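Unit 4: Small items and how to sort them

Read this before Tuesday's practical in room 601. Bring a shallow box or tray with a rim and a plain or patterned cloth to put under it. Vasilică Enache has a few spare trays if you haven't got one.

Jewellery and hair accessories are the usual trouble in a bedroom. They are small, they tangle, and most people keep them all in one drawer. In this unit we work on the bed, with a cloth spread out first. A bead that rolls off a tray stops in the folds — on a hard floor it goes under the wardrobe.

Empty everything out and make rough groups. Don't try to be exact at this stage.
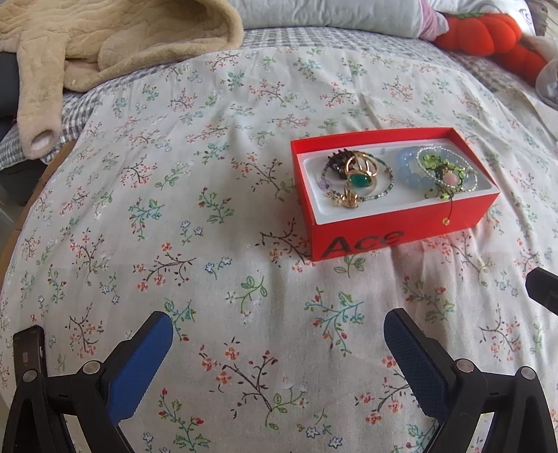
Two groups are enough to begin with. Bracelets can lie in loops, one partly over another if space is short, but anything on a cord should be lifted out and laid straight before the box is closed. A cord left over the rim gets caught under the lid and wears through. Rings with stones go in last, once the beads have been sorted.

Hair claws cause arguments every year. Traian Tănase's notes put them with the jewellery; I'd keep them apart, as the prongs snag on elastic. Either is accepted in the assessment if you can say why.

For the practical:

- work in groups of 4
- take 2 trays per group
- check elastic and clasps, and put broken pieces in an envelope
- write a short list of what went where

Hand the list in at the end. Chains and earrings are covered in the next unit.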